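Notes from the Gudeck open day

Typing this up on the train before I forget it all. Got to the Jindstead office for 10, queue for badges, missed most of the welcome. Sat at the back with Adi Nair from our team.

First proper session was Kasun Khondokar on webhooks. They used to deliver each event once and log the failures. Then a customer's endpoint went down over a Sunday and 1,037 events had to be replayed by hand. Now every delivery goes onto a queue, gets retried with a growing gap, and after 10 attempts gets parked in a dead letter table where the customer can see it and press resend themselves. The resend button is the bit I want to steal.

Asked him about ordering. They don't promise it. Each event has a version number for the object and the receiver is meant to drop anything older than what it has. Adi not convinced, says half our customers would ignore the number. Probably right.

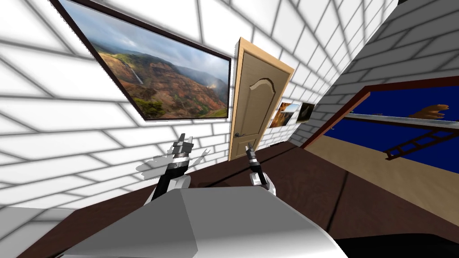
After coffee, Thilini Jayawardena on rate limits. Default is 300 requests a minute per key, token bucket, and the remaining count comes back in a header on every response, even the errors. The wait header used to be a date and so many client libraries got the timezone wrong that they switched to plain seconds, max 60. We still send a date. Must check who relies on it.

She showed the config for Pramanik, their in-house gateway. One file per route, reviewed like code. Nice and readble. No plans to open source it, somebody asked twice.

Lunch was wraps. Fine.

Afternoon was a walk round the support floor with Yaneth Salazar. Best part of the day for me. Every ticket that mentions an error code gets tagged with it automaticaly, and once a month the worst code gets its message rewritten by a developer and a support person sat together. October's was "invalid_state", which apparently meant four different things.

Skipped the Ziltton partner talk to catch the 16.40. Sunil Howlader stayed for it and is sending slides.

To do: resend button, seconds in the header, ask Kasun how long they keep parked events.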